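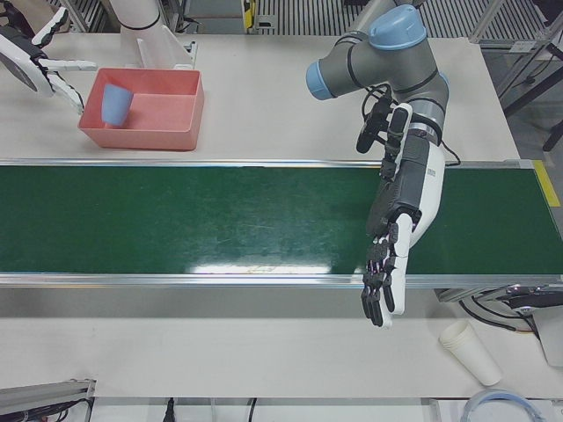 Unit 6: Costing a two-arm cell with a belt

Notes from Wednesday, cleaned up a little. Bring these to the budget session, you will need the worksheet numbers.

What goes on the list

Start with the task, then the parts. Task for us = cups and bins, table height, one conveyor. Light loads. Don't price a heavy arm for paper cups.

Lines to have on every quote:
- arms (priced each, not as a pair, vendors like to bundle)
- end effectors. Two fingers or full hand, see below
- conveyor, incl. motor and drive
- table and frame
- sensors or cameras at the wrist
- cabling, cable guides, power
- consumables: cups, bins, tape
- install and training

Everybody forgets cabling. Last year's class did, all but one group. A cable that loops out from a wrist needs slack for the full reach of the arm and something to keep it off the belt. Put it on its own line.

Hand or gripper?

Our table has both, one per arm, so use it for the comparison. Two-finger gripper: cheaper, fewer joints, easy to swap pads. Jointed hand: more things it can try to do, more things to repair. Question to ask before you pay for the hand: which task on your list can the gripper not do? If you can't name one, budget the gripper and put the hand under "later".

Worksheet prices (class figures, do not quote outside)
Koppel two-finger gripper, $1,177
Spare finger pads, full set, $542
Trornuveo belt kit: lead time 9 weeks
Otier and Skoltier both quote arms, get both, compare line by line. Skoltier leaves freight off the first page so look for it.

Note on lead time. 9 weeks from the order, and the order goes out after purchasing signs, so count from there. If you want the belt running in June work backwards and see were you land.

Space

Measure the table with the belt ON it. A belt that runs the full width splits the table into a far side and a near side, and each side has to hold whatever you park there (bin, stack of cups). Drive housing at the belt end takes room too, plus its cables hanging down. Then the floor: frame feet, mats, walking room. Draw it to scale before asking for a quote.

Spares and running cost

Pads, cups, belt. Belts scuff, it's cosmetic at first, still plan on a replacment. Keep 2 sets of pads. Put service visits under running cost, NOT purchase, different account code.

To hand in
One page, itemized. Floor sketch on the back. Mark each line "now" or "later". Totals for both columns, freight included.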